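3.2 Sorting rules and label wording

Household sorting errors at the Drosthorpe site fell into two groups. The first group came from residents who did not know the rule for an item. The second came from residents who knew the rule but read the bin label in a way its authors had not meant. Earlier work by Tosh and Kravets treated the two as one category, and their error rates are therefore hard to compare with ours.

We coded each error by interview. A resident was shown an item from their own bin and asked where it belonged and why. If the stated rule matched the printed guidance, the error was coded as a wording error; otherwise it was coded as a knowledge error. Two coders (N. Trình and J. Temba) worked independently and settled disagreements by discussion. Interviews were held in February, before the new collection calendar took effect.

Wording errors clustered on the label "containers." In the Siltis guidance this word covers bottles, jars and tubs, with or without a cap. Many residents took it to mean food packaging only -- a reading that leaves out bathroom and cleaning products. The older Hầu guidance lists items by room of the house and does not use the word at all. Residents who had lived under both systems tended to keep the room-based rule.

Caps were a separate source of confusion. The guidance changed twice during the study period, first asking that caps be removed and later asking that they be left on. Over 400 residents reported following the earlier instruction.

3.3 Color as a cue

Color coding is often proposed as a remedy for unclear wording. Its effect depends on whether the same color has the same meaning at home, at work and on the street. In the Keleck district it does not: blue marks paper in public bins and mixed containers in apartment buildings. 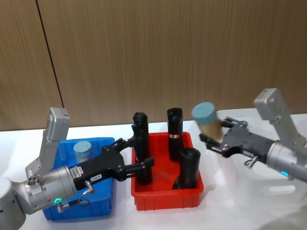 Figure 4. Blue, red and translucent white plastic bins on a white tabletop. Containers with light blue caps; black cylindrical objects in the red bin.

Residents exposed to both schemes relied on bin position more than on color. When the order of the bins in a courtyard was changed, errors rose for all item types and then declined slowly. Đoàn describes a similar pattern in office buildings and attributes it to habit. Our interviews support that account in part, although several residents said they had noticed the new order and assumed it was temporary.

2 comments
Share this article

We use cookies to improve your reading experience. Accept | Manage settings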